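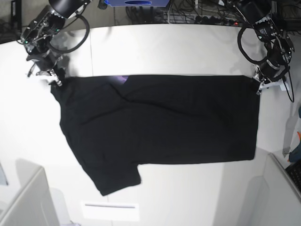

The Bredero site takes in worn and unsold clothing from the northern half of the region and sends it out again as folded, graded stock. Visits run on Wednesday afternoons, last two hours and are limited to 20 people. Ours was led by Da-eun Ko, who is responsible for the folding and packing hall.

Goods arrive in sacks and are weighed at the door. The first sort is by garment type, the second by fabric weight. T-shirts are the largest single group: 3,000 pass through on a normal day. Each is checked at the collar, underarm and hem, then graded. Anything with a hole goes to the wiping-cloth line in the next building, which was not part of the visit.

Most of our time was spent on the T-shirt fold. The house method starts with the shirt spread on a plain table and drawn out by two corners, so that one edge is straight before any fold is made. Sleeves are dealt with next, then the sides, then the length. Black jersey is considered the hardest to do well. Creases are difficult to see under the hall lighting, and lint shows at once. White tabletops were brought in for dark garments two years ago; the older grey ones are kept for whites and pastels.

The finished fold has to fit a Lins carton, which takes 74 shirts in light jersey and fewer in heavy. A sample carton stood open at the end of the hall. Shirts were stacked with the folded edges facing alternate ways to keep the pile level. Full cartons are strapped, labelled and put on pallets to a maximum of 195 kg.

Ottó Kiss, from the dispatch office, took questions afterwards. Returns for poor folding are logged separately from returns for wrong grade, and the second group is much the larger. He would not give figures by customer.

Parking is behind the Kovico building. Closed shoes are required, and bags must be left at reception.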